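Workshop notebook, Phetsri linen room
October, entry started 7:40 a.m.

Maxine asked for this one to be written up properly so the Daltdale people can read it too. Mostly notes to myself.

Where we are. The folding cell has been in use on the bath towel line at Daltdale since the summer. Flat sheets still go through the old ironer with two people feeding. Small cloths and hand towels are what we are trying to add now, and they are harder than I told everyone they would be, because they arrive in a heap and any corner can be under any other corner.

We are collecting by hand again. Two grippers, one person, cloth on a bed or table, pick up, spread, fold, put down. Surachet does the mornings, I do the afternoons. Target from Otirham is 50 folds on plain surfaces and 50 on patterned ones. Plain is done. Patterned is slow going.

Things noticed this round:

Spreading is where the time goes. The fold takes very little once the cloth is flat. Surachet has a habit of pulling one corner out to the side before he touches anything else, and his takes are cleaner than mine. I am going to copy him.

Pads pick up lint. Brush the grooves out between batches. I put an old toothbrush in the top drawer.

Left gripper squeaks at the lower pivot. Tightened it a quarter turn, still squeaks. Does not seem to affect the grip. Ask Lertchai.

If you squeeze hard you get two layers of whatever is underneath as well. Come in shallow. This matters most on plush blankets.

Talk with the linen staff, 2 p.m. Nattawut came over from Daltdale and we sat down with the folding shift. I want to get this down while I remember it.

The first question was about jobs, as it should be. Nattawut said what happened at his site: four people on towel folding before, two now, the other two moved to sorting and repairs. Same pay grade. One of them likes repairs better and one has asked to go back. He did not dress it up, and I think that was right.

Second thing was pace. On towels the cell sets the speed, and the person at the end of it stacks when it tells them to stack. They used to stop and talk when a cart ran out and now there is no such gap. Nattawut's shift got a pause button after a month of asking for one. I would like ours to have it from day one. Maxine agrees but has to put it to Baltent with the next order.

Third, the wrists. Folding is hard on the hands by the end of a shift and several people said they would gladly hand over the hand towels for that reason alone. They do not want to hand over the final check. A machine that folds a stained towel very neatly is no use to them. We said the check stays with a person. Wrote it on the board so we can be held to it.

Someone asked whether the people who show the grippers how to fold get paid extra for it. I did not have an answer. Jirayu is looking into it.

Patterned surface takes, light blue cloth on the teal blanket:

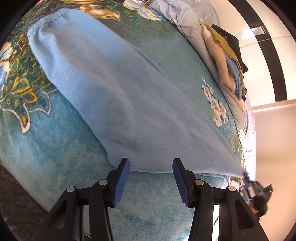
Page last changed: October, 4:15 p.m., by Jirayu Sukprasert

The cloth and the blanket are close in color, which is why I picked them. The gold and white medallion is easy to tell from the cloth, the paler teal much less so. Leave the folded bedding on the duvet where it is for the rest of these, so the takes match.

To do:
Pivot on the left gripper (Lertchai)
Finish patterned set, then send to Otirham
Pause button into the Baltent order (Maxine)
Pay for demonstration work, get an answer before the next talk (Jirayu)
Ask Nattawut if two of our shift can spend a morning at Daltdale and see the towel line running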